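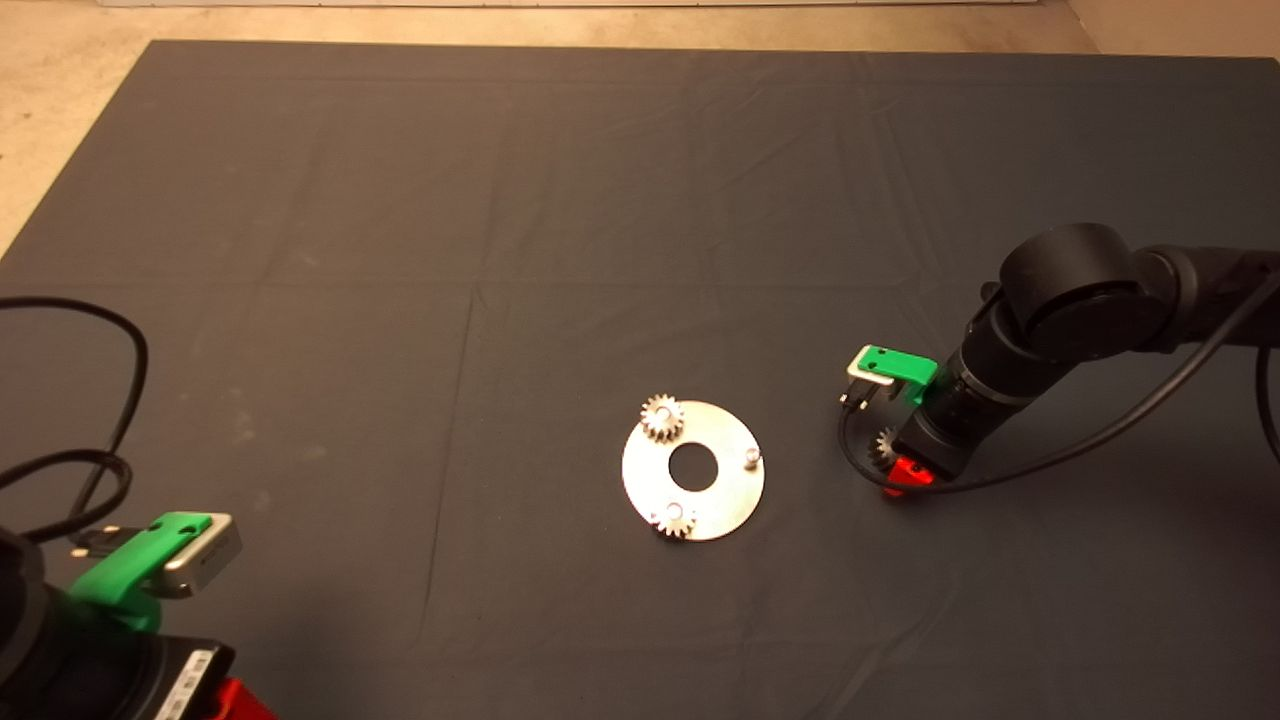
*Two gears on their pins, the third in the right gripper.*

## Seating the third gear

This page covers the last placement in the planetary plate exercise for the Urnero robotics club. Do the first two gears from Siiri Suominen's page before you start.

### Before you move the arm

1. Spread the dark cloth over the work surface and set the plate down flat.
2. Turn the plate until the empty pin points toward the right arm.
3. Park the left arm in its corner. It stays there for the whole exercise.
4. Check that the cables have slack. Daiane lost a run in October to a cable that caught on the plate.

### Placing the gear

1. Close the right gripper on the gear at 100 on the grip scale. Higher values tilt it.
2. Bring the gear level with the empty pin, then raise it clear of the plate.
3. Move left until the hole is over the pin. Use the side view for this – the head view makes the gear look closer than it is.
4. Lower in small steps. If the gear stops early, lift it, shift by one step and try again.
5. Open the gripper and back away to the right before you raise the arm. 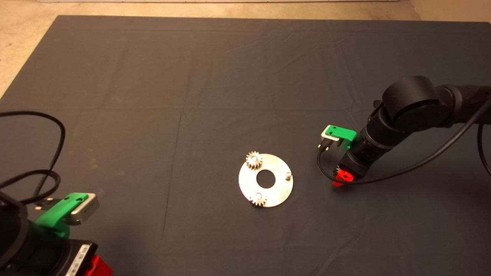
Keep the fingers high when you come back toward the plate, and don't cross over a gear that is already seated. If one gets knocked off its pin, stop the run and mark it as failed in the log.

### Logging

Save each run under your own name with the plate position in the notes. The club has 178 runs so far and Chrysoula Tsakiris wants 674 before the Skareck meet. Short runs count, and failed ones do too. Send problems with the log sheet to Estela Yáñez by Monday.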